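Posted in: Grantee Updates

Darnham Community Kitchen — progress report to the Garside Fund, prepared by Vasiliki Xenos

Dear Ms. Inskip,

I am sending the report for the second period of our grant. The work goes mostly as planned, with one delay that I explain further down.

Meals and visitors

In this period we served 513 hot lunches. In the period before, the number was 398. The growth comes mainly from the Tuesday lunch, which older people from the Nillmont side of town have started to attend. Glenys Clegg changed the menu for them, so there is more soup and less fried food. We still buy bread at full price, and I would like to find a better arrangement before the winter.

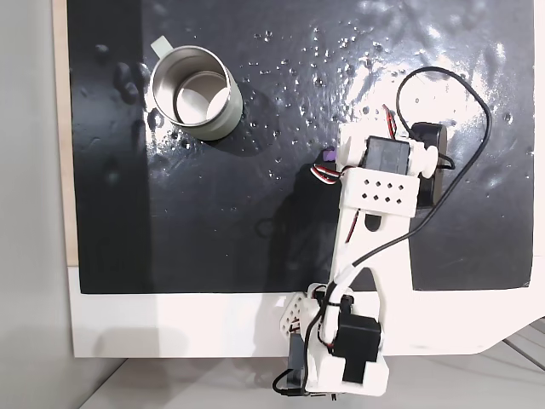 Cooking classes

Ten people signed up for the spring class and two of them left early, both for a new job. Declan Crabtree taught all the sessions. The participants asked for more lessons on cooking with dried beans and on reading prices per pound, and we put both in the new plan. One session was moved to the evening and it was better attended than the morning ones, so we will keep one evening class in each course.

The delay concerns the second course. It should have started in May, but the food safety certificate of our assistant teacher had expired and the renewal took longer than we expected. The course will now start in June — the money for it is not yet spent and stays in the same budget line.
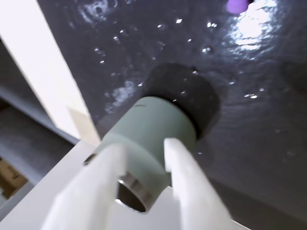
Brenda Mottram has prepared the accounts, and they are attached. We are a little under budget on transport and a little over on gas. I ask for your permission to move the transport remainder to gas, as the agreement requires your approval in writing. If you prefer to discuss it by phone, I am in the office every morning until noon.

For the next period we plan to keep the lunches at the present level and finish the second course.

With kind regards,
Vasiliki Xenos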